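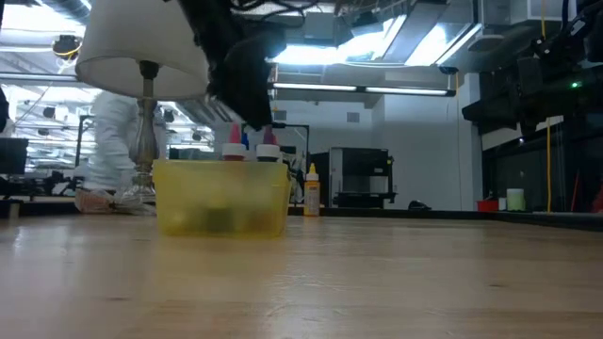

Picking up a small bottle is easy for most people. For the team at Sastero, it took the better part of a winter to get a robot arm to do it well.

The trouble starts when a bottle is on its side. Lợi Đoàn, who leads the project, trained an early version on 158 demonstrations, nearly all with bottles standing up. It did fine until one tipped over.

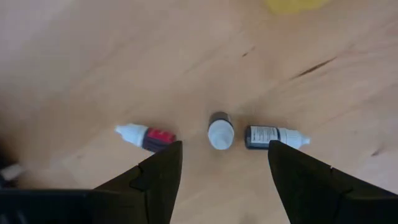
In December the group added 40 more demonstrations, this time with bottles lying at odd angles — cap toward the arm, cap away, label up or down. Success on fallen bottles rose to 66 percent. "We didn't change the model," Đoàn says. "We changed what it got to see."

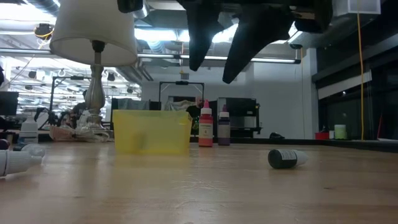
Pentti Juntunen ran the tests and kept notes on the failures. Most came in the last inch, when the fingers closed too high and pushed the bottle away. He is now trying a slower approach and a second look from the wrist camera before the grip.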